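Who Makes the Rules for Robots?

You have rules at school, at the pool and when you cross the street. Robots have rules too. A robot can't read them, so people have to build the rules into the machine and into the way it is used.

Rules you have to follow

Some rules are laws. If a company breaks a law, it can be fined or told to stop selling its robot. Other rules are called standards. A standard is a long written document that says how something should be made or tested. Engineers from many countries meet, argue and agree on the words.

One thing standards cover is the stop button. It is usually big and red, and it must be easy to reach. When someone presses it, the robot has to stop. It must not start again just because the button is let go. A person has to check the area first, then restart it on purpose.

Practice before the real thing

Good practice is a habit that careful people share, even when no law asks for it. One habit is to try a new job on a computer first. This is called simulation. If a simulated arm knocks over a cup, there is no mess to clean up and no fingers get pinched.
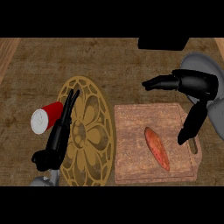
Two robot arms in a computer simulation, with a sweet potato on a cutting board between them.

At a small company called Barkden, a new task has to be run 1,000 times in simulation before it is tried on a real arm. Nneka Ibrahim keeps the list of what went wrong. "Two arms at one table is harder than one," she says. "Each arm has to know where the other one is, or they bump."

When the real arm gets its turn, it starts slowly. At Barkden, the first runs are done at low speed, with one person watching and a hand near the stop button. Nobody reaches across the table while the arm is switched on.

Who checks?

The people who build a robot should not be the only ones who test it. Obinna Aliyu is a safety inspector. His checklist has 80 questions. Are the cables tucked away? Does the arm stop when it touches something? Is there a sign – and can you read it from the door? If the answer to even one question is no, the robot waits until it is fixed.

Words to know

Standard: a written agreement about how to make or test something.
Simulation: a computer version of a real place or job.
Gripper: the part of a robot arm that holds things.
Inspector: a person who checks that rules are being followed.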